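**Pre-run check, drive swap cell (Stutby arm)**
September 22, 2019, filled in by Ohemaa Ackah

Method under test: wrist-view policy, no fixture markers. Compare against the Hollenstein baseline, same tray, same slots.

- [x] E-stop, both buttons. Fine. Left one is stiff, still.
- [x] Light curtain trips arm to hold. OK
- [x] Speed cap set to 100 mm/s near the panel. Was left at the old value from April, changed it back.
- [x] Finger pads. Ridges worn a bit on one side, not enough to swap. Recheck after the next block.
- [x] Finger bolts torqued. Marked with paint pen
- [ ] Force limit log. Script writes the file but the header is wrong, Darnine's people can't read it. Fix before sending anthing.
- [x] Wrist camera focus and exposure locked. Auto exposure was ON. See comment 2.
- [ ] Spare trays labeled. No.

**Comments**

1. Baseline got 6 of 11 insertions last block, ours got more than that but I'm not writing a number until the retries are split out. A retry is not a success. Please stop logging it as one.

2. Exposure matters more than we thought. Shiny metal behind the panel, view washes out and the slot estimate drifts sideways. With exposure locked the drift mostly went away. Needs a proper on/off comparison, same start poses, before it goes in the writeup.

3. Approach from below the drive is the risky part. Right finger gets very close to the drive and the planner has no margin set for the tray handle. Add one.
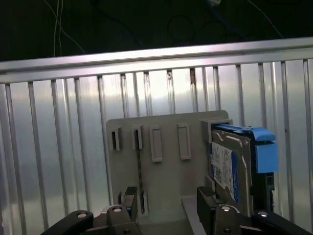 4. Loose cables up behind the rail. Not in the arm's path today but tie them back anyway, Stalletti flagged the same thing on their cell and they were right.

5. Stop rule for the next block: 2 contact faults in a row and we quit, pull the drive, look at the pins. No "one more try".

6. Drives used for contact tests don't go back on the shelf with the good ones. Red sticker, bottom bin.

**Status:** OK to run at capped speed, person at the e-stop the whole time. Not OK for unattended runs untill force log is fixed and the handle margin is in.

O.A.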